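Skastine CC - Members' Board
Thread: Second XI captaincy

longhop
Has anyone heard who is taking the seconds next season? Zúñiga has told the selectors he is standing down after six years and I haven't seen a name on the website.

Rillell_Ender
Wiesława Kubiak has been asked. I don't know if she has said yes. She did the last four games when Zúñiga had his knee done and we won three of them.

longhop
Good choice if so. She sets a proper field for the spinners, which we haven't had for a while.

oldsquareleg
I'd go the other way. She opens the bowling, and I have never liked a bowler as captain. They either bowl themselves too much or not enough. At Illimov in August she took herself off after five overs with two wickets and their tail put on 60.

Rillell_Ender
She took herself off with the ball going soft and a left-hander in who had hit her for three fours. I was at mid-off. Bringing on the spin was right, we just dropped two catches.

oldsquareleg
Three catches. I was scoring.

nightwatch11
Who else is there though? Half that side are under 18 and the rest can't do away games. The captain also has to do the ringing round and collect match fees, and that is most of the job. Zúñiga was still looking for an eleventh man at 11 in the morning more than once.

longhop
Could we split it? Somebody does availability and fees, and the captain does the cricket. Rillell do that with their thirds and they always turn up with a full side.

oldsquareleg
I would support that. It doesn't change my view on bowlers.

nightwatch11
I can do the availability if it is all on the app. I won't chase people for money.

Rillell_Ender
Fair enough. Fees could be paid on the app too if people would use it. I'll bring it up at the meeting. Selectors want names by the end of the month - if you want to put yourself forward, tell Zúñiga and not me.
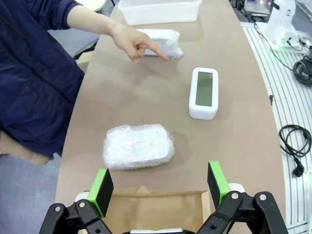 nightwatch11
Put me down for availability then, home and away, but I'd want to know who the captain is before the first friendly. If it is Wiesława I'm happy to start ringing people in March.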